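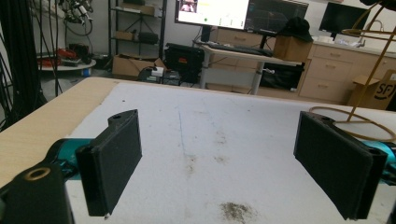 A workroom table with its white top and, at the right, the gold-colored stand used for hats.

The Care of the Brimmed Hat: Storage, Handling and the Question of the Stand

The wide-brimmed hat has returned to ordinary use in many households, and with it has returned an old domestic problem. A coat may be hung and a scarf may be folded, but a hat of any size requires a place of its own. The Flunness Institute for Household Textiles has given attention to this matter for several years, and its department of headwear now keeps 3,582 entries on the storage habits of owners across the region. The present article sets out the main points of that work, together with the advice that the department gives to persons who own one good hat and wish to keep it.

The department is headed by Brenda Pereyra, who came to the Institute from the Grutska hat works, where she had been responsible for blocking and finishing. Her view is that most damage to a hat takes place at home, in the few seconds when it is taken off and put down. "People are careful with a hat when they buy it, and they are careful when they wear it," she says. "Then they come in at six in the evening with groceries, and the hat goes wherever there is room."

The records bear this out. Of the owners who answered the Institute's last inquiry, 731 reported a brim that no longer kept its original line. Many had stored the hat flat on a shelf with the crown up, so that the full weight rested on the brim. A brim left in this position will slowly take the shape of the surface beneath it. Where the shelf is narrow, the part that extends past the edge will drop, and the hat will come to look uneven from the front.

The first remedy is a stand. Stands may be had in wood, in molded plastic and in wire, and each has its supporters. A solid wooden head gives the best support to the crown but takes up considerable room and is costly. Molded plastic is light and cheap. The wire stand, with a round base, a thin upright and an open domed top, is the kind that the Institute recommends for general use. Air passes freely through it, and a hat that has been worn in warm weather may be placed upon it at once.

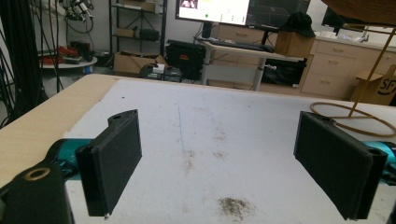 The position of the stand deserves as much thought as the stand itself. It should be placed well back from the edge of a table or dresser, where a sleeve will not catch it, and away from direct sun. Brown and rust shades are especially liable to fade on one side when kept near a window. A distance of 45 inches from any radiator or heating vent is advised. The base must rest level. Wire stands are light, and a wide hat placed off center on a light stand may carry it over.

The surface on which the stand is kept should also be considered. A white board or tabletop is useful in a workroom, as loose fibers and dust are easily noticed against it, but such a surface will show marks and stains in the course of use and these should not be allowed to reach the hat. Visitors to the Institute's rooms will find tables that have seen a good deal of service. The department's practice is to wipe the surface, allow it to dry fully, and only then put down the hat.

On the matter of handling, opinion is less settled. The traditional instruction is that a hat should never be lifted by the crown. Pressure from the fingers at the front of the crown deepens the pinch and in time may crack the material along the fold. The older manuals therefore direct the wearer to take the hat by the brim, at front and back, with both hands. Mrs. Pereyra accepts this for stiff hats. For softer hats she allows more freedom, provided that the grip is light and that the hat is not carried any distance by one point of the brim.

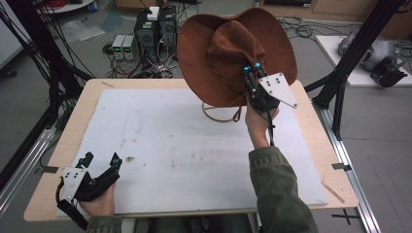
A chin cord calls for separate care. It should be left to hang free when the hat is moved and should not be wound around the crown, where it may leave a line in the nap. When the hat is placed on a stand, the cord is best drawn down beside the upright before the crown is lowered. A cord trapped between the crown and the top of the stand will press into the material from the inside. The Baloch pattern of stand, which has a small hook below the dome, was drawn up with this difficulty in mind, although the hook is too shallow for thicker cords and the department has asked for a change.

Brushing should be carried out before the hat is put away. A soft brush is used, beginning at the front of the crown and moving in one direction around the hat, then along the brim. Brown hats are brushed with a brush kept for brown hats only. Spots of mud must be left until dry – an attempt to remove them while damp will drive the soil into the surface.

If no stand is at hand, the hat may be laid on a clean, flat surface for a short period. The customary advice is to rest it upside down upon its crown, so that the brim bears no weight. A brim with a pronounced curve may stand a brief rest on its edge, but it should not be left so overnight.

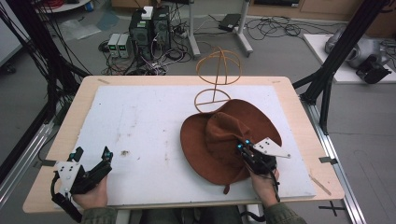

For longer storage, a box remains the proper choice. The box should be wider than the brim on every side, and the crown should be filled loosely with plain tissue. Printed paper must not be used. The Stakosska archive in the Institute's lower building keeps its older hats in this manner and opens each box every 3 months, at which time the tissue is changed and the brim is examined for sagging. A household with one or two hats can follow the same schedule without much trouble, and October is a suitable month to begin, when summer hats are put by.

Owners who wish to have a hat examined may bring it to the department in the morning, with its stand if they have one.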